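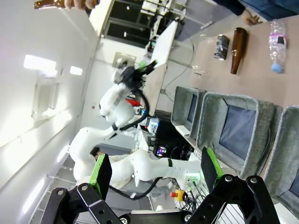
4. Configuring Page Transitions in Sturora

This section explains how to add transitions between pages of a site built with Sturora, release 2. It assumes that the site has been created and that the preview server starts without errors. Readers who have not completed these tasks should return to Section 3.

4.1 Before You Begin

Confirm that you have write access to the project folder and that no other user is editing the theme. Sturora does not lock theme files. If two people save the same file, the later version replaces the earlier one.

Caution: Transition settings apply to every page that uses the theme. Make a copy of the theme folder before changing them.

4.2 Adding the Transition File

1. Stop the preview server.

2. In the theme folder, create a plain text file named transitions.conf. The name must be in lower case.

3. On the first line, enter the name of the default transition. The accepted values are fade, slide and none.

4. On the second line, enter the duration in milliseconds. Whole numbers only are accepted; do not type a unit after the number.

5. Save the file and restart the preview server.

Note: The longest duration permitted is 3,280 milliseconds. A larger value is reduced to this limit when the site is built, and a warning is written to the build log.
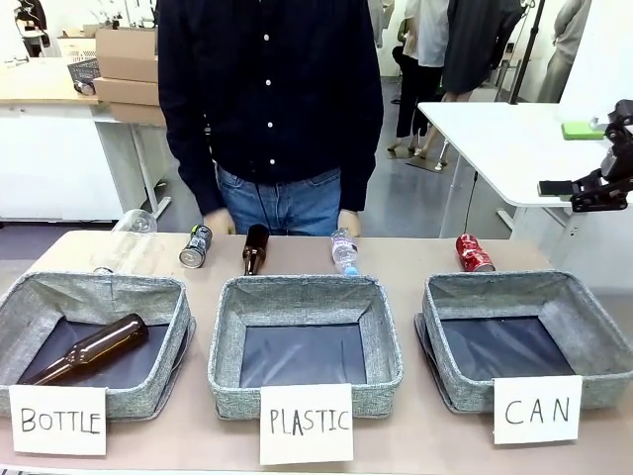

4.3 Setting Transitions for a Single Page

A page may override the theme default. The override is placed in the page header - the block of settings at the top of the page file - and affects that page alone.

1. Open the page file in a text editor.

2. Add the line transition: followed by one of the accepted values.

3. To change the duration as well, add the line duration: on the next line. A page without this line keeps the duration set in the theme.

4. Save the file and reload the page in the preview window.

Caution: Do not place an override in a shared header. Sturora reads shared headers last, and any value found there will replace the value set in the page.

4.4 Reduced Motion

Some visitors set their browser or device to limit animation. Sturora respects this setting by default and displays each page without a transition. The option honor-motion: off disables this behavior and should be used only on internal test sites.

4.5 Error Codes

1829 - The transition name was not recognized. Check the spelling in transitions.conf.

2849 - The duration is missing or contains a character other than a digit.

After correcting either error, rebuild the site in full. A partial build does not read the transition file again.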